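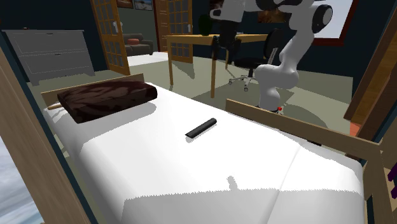
Der Schlüssel lag unter dem dritten Blumentopf, wie in der Mail beschrieben. Sie brauchte trotzdem zwei Versuche, weil sie die Töpfe von der falschen Seite gezählt hatte. Die Tür klemmte. Er drückte mit der Schulter dagegen und stand im Flur, die Kühlbox noch in der Hand.

»Riecht nach Keller«, sagte der Junge.

»Riecht nach Ferien«, sagte seine Mutter und machte die Fenster auf.

Sie waren um halb sechs losgefahren. 398 Kilometer bis Tresow, hatte das Navi gesagt, und der Vater hatte die Zahl zweimal laut vorgelesen, als ließe sich darüber verhandeln. Hinter der zweiten Baustelle war der Kleinen schlecht geworden. Danach hatten alle Fenster offen gestanden, und keiner hatte mehr geredet, bis der See kam.

Das Haus hatte unten zwei Zimmer und oben eins unter der Schräge. Im Prospekt hatte es größer gewirkt. In der Küche hing ein Zettel mit Regeln: Müll nach vorne an die Straße, Boot nur mit Weste, die Pumpe nicht länger als 60 Minuten laufen lassen. Unter den Regeln hatte jemand mit Kugelschreiber notiert, wo es Brötchen gab. Der Pfeil zeigte nach links, in den Wald.

»Ich nehme oben«, sagte der Junge.

»Ich will oben«, sagte die Kleine.

»Oben sind zwei Betten«, sagte der Vater.

Das war keine Lösung, das merkte er gleich.

Der Junge war 13 und hatte eigentlich zu Hause bleiben wollen. Darüber war im Mai gesprochen worden und im Juni noch einmal, beim zweiten Mal lauter. Er hatte angeboten, die Katze zu füttern und jeden Abend anzurufen. Jetzt war die Katze bei den Großeltern, und er trug seine Tasche die Treppe hinauf und ließ sie auf das Bett am Fenster fallen. Die Kleine kam hinterher, mit ihrem Kissen, der Decke, einem Eimer und der Schaufel. Den Eimer stellte sie ans Kopfende.

»Du schnarchst«, sagte er.

»Du auch.«

Unten räumte die Mutter den Kühlschrank ein. Sie hatte zu viel Wurst mitgenommen und keine Butter. Der Vater suchte den Sicherungskasten. Er suchte in jedem Ferienhaus zuerst den Sicherungskasten und war erst zufrieden, wenn er ihn hatte. Diesmal fand er ihn hinter der Garderobe.

»Alles beschriftet«, rief er.

»Schön«, rief sie zurück.

Sie aßen draußen, Brot mit Wurst, dazu Gurke aus der Dose, in der sie die Fahrt über geschwitzt hatte. Vom See her kam Wind. Auf der anderen Seite lag der Campingplatz, man hörte einen Ball und ab und zu einen Hund. Die Kleine fragte, ob es Fische gebe. Der Vater sagte, bestimmt 1000. Sie fragte, ob die beißen. Er sagte, die kleinen nicht, und die Mutter sah ihn an, und er sagte, die großen auch nicht.

Nach dem Essen wollte er das Spiel aufbauen. Er hatte Broltis eingepackt, das sie vor Jahren einmal jeden Abend gespielt hatten, in einem Urlaub, in dem es nur geregnet hatte. Die Schachtel war an zwei Ecken mit Paketband geklebt. Der Junge sagte, er sei müde. Die Kleine kannte die Regeln nicht und wollte die gelben Steine haben, alle.

»Morgen«, sagte die Mutter.

Der Vater legte den Deckel wieder drauf.

In der ersten Nacht schlief er schlecht. Die Matratze war zu weich, und irgendwo im Haus tickte etwas. Um drei stand er auf und ging barfuß in die Küche, um zu sehen, ob es der Kühlschrank war. Der Kühlschrank war es nicht. Er trank ein Glas Wasser, das nach Eisen schmeckte, und sah durch das Fenster, dass auf dem Steg jemand saß.

Er erschrak kurz. Dann erkannte er den Pullover.

Er überlegte, ob er seine Frau wecken sollte. Er überlegte auch, ob er vom Fenster aus etwas rufen sollte, aber die Kleine schlief ja. Am Ende zog er die Gummistiefel an, die im Flur standen und irgendwem gehörten, und ging den Weg hinunter. Die Stiefel waren zu groß. Bei jedem Schritt gaben sie ein Geräusch von sich.

Der Junge drehte sich nicht um.

»Sie schnarcht wirklich«, sagte er.

»Ich weiß.«

Der Vater setzte sich neben ihn. Das Holz war feucht, er merkte es sofort durch den Schlafanzug und blieb trotzdem sitzen. Auf dem Campingplatz brannte noch ein Licht, wahrscheinlich bei den Waschräumen. Sonst war es dunkel, und das Wasser war fast nicht zu hören.

»Kein Netz«, sagte der Junge nach einer Weile. »Nirgends. Ich hab's bis zur Straße probiert.«

»Du warst an der Straße?«

»Nur kurz.«

Dazu hätte der Vater etwas sagen müssen. Ihm fiel ein, was seine Frau gesagt hätte, ungefähr wörtlich sogar. Er rieb sich die Knie.

»Wem wolltest du denn schreiben?«

»Keinem.«

»Gut.«

Im Schilf platschte etwas. Sie sahen beide hin, es kam aber nichts mehr.

»Früher sind wir immer an denselben Ort gefahren«, sagte der Vater. »Zehn Jahre lang. Dein Opa wollte nichts anderes. Ich fand es schrecklich. Als ich so alt war wie du, habe ich die ganze Woche im Auto gesessen und Radio gehört.«

»Die ganze Woche?«

»Bis die Batterie leer war. Am dritten Tag.«

Der Junge lachte durch die Nase. »Und dann?«

»Dann war Opa sauer. Wir haben einen Bauern geholt, mit Traktor, der hat uns Starthilfe gegeben. Und danach habe ich eben im Zelt gesessen.«

»Super Geschichte.«

»Ja«, sagte der Vater. »Ich dachte, sie geht besser aus.«

Sie blieben, bis es ihm im Rücken zu kalt wurde. Auf dem Weg nach oben ging der Junge voraus und hielt ihm einen Ast weg, der über dem Weg hing. Im Flur stellte der Vater die Stiefel genau so hin, wie sie vorher gestanden hatten.

»Das Ticken«, flüsterte er. »Hörst du das auch?«

»Das ist die Uhr im Bad.«

Er ging ins Bad. Über der Tür hing eine Uhr, klein und rund. Er nahm die Batterie heraus und legte sie auf den Rand vom Waschbecken.

Am Morgen kam die Mutter als Erste herunter und wunderte sich, dass es erst zehn nach drei war. Sie machte Kaffee. Die Kleine saß schon am Tisch, in Badeanzug und Socken, und hatte den Deckel von der Schachtel genommen. Die gelben Steine lagen in einer Reihe bis zur Tischkante, die übrigen hatte sie in den Eimer getan.

»Wir brauchen Brötchen«, sagte die Mutter. »Wer geht?«

Der Vater lag noch im Bett, das Kissen auf dem Kopf. Oben knarrte die Schräge, dann die Treppe. Der Junge kam in dem Pullover von gestern, mit nassen Säumen an der Hose, und nahm sich das Portemonnaie vom Kühlschrank.

»Nach links«, sagte die Mutter. »In den Wald, anscheinend.«

»Hab ich gesehen.«

»Und Butter, wenn sie welche haben.«

»Ich komm mit«, sagte die Kleine.

Er sah auf ihre Socken. Er sagte, dann solle sie sich Schuhe anziehen, aber schnell, er warte nicht. Sie fand nur einen. Den zweiten fand sie unter der Bank, neben der Kühlbox. Er stand solange in der Tür und hielt sie mit dem Fuß auf, weil sie klemmte, wenn man sie zufallen ließ.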